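The Update That Would Not Install

Karlijn Stevens keeps a shelf of docking stations in her workshop in Wemthorpe, each with a paper tag noting the last firmware version that ran on it without errors. Fifteen of the tags carry the same version number. It was released in January, and the maker, Dideo, has put out two newer ones since.

Firmware is the small program stored inside a device. It tells the chip how to start, how to report its name to the computer, and how to handle power. A driver sits on the other side of the cable, inside the operating system. The two are often updated separately, and much of the trouble Stevens is paid to fix begins there.

"People install the new driver and stop," she says. "The dock still has the old firmware. It answers a question the driver no longer asks."

The Dideo docks are a fair case. The current driver expects the dock to report its ports in one block. Older firmware reports them one at a time. Windows shows no error. The network port works, the display ports work, and the card reader drops out after the computer wakes from sleep. Owners tend to blame the card.

Checking the version takes a few minutes. In Device Manager, open the entry for the dock, select the Details tab, and choose Hardware Ids from the list. The four digits after REV_ give the revision the device reports. Not every maker changes this value with each release, so Stevens also runs Katene, a free command-line tool that reads the version string directly. On a Thursday last winter she ran it on a batch of 78 docks returned by an office supplier. The tool found 72 on the old firmware. The remaining docks had faults in the power board, and no update would have helped them.

The update itself is less forgiving. The dock has to be connected straight to the computer with no hub between them. Laptops should be on mains power, with sleep turned off. Displays and drives come off first. If the transfer stops partway, the dock may fall back to a boot mode in which it appears as an unknown device, and the standard installer will refuse to see it.

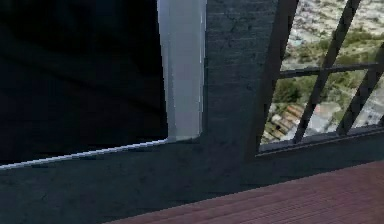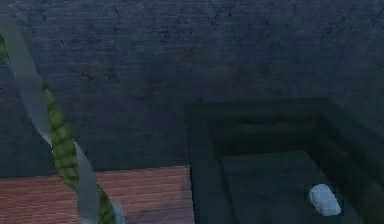 Tralen, which makes the controller chip used in the Dideo docks, supplies a recovery program for that state. It writes the firmware without checking the device name first. It will also write the wrong file to the wrong dock, so Stevens copies the model number from the label before she opens it.

Her own practice is to update the firmware, restart, and only then install the driver. The old driver package is removed beforehand with the option to delete its files, otherwise Windows may load it again at the next restart. After that she lets the machine sleep and wake twice with a card in the reader. If the card is still listed, she writes a new tag.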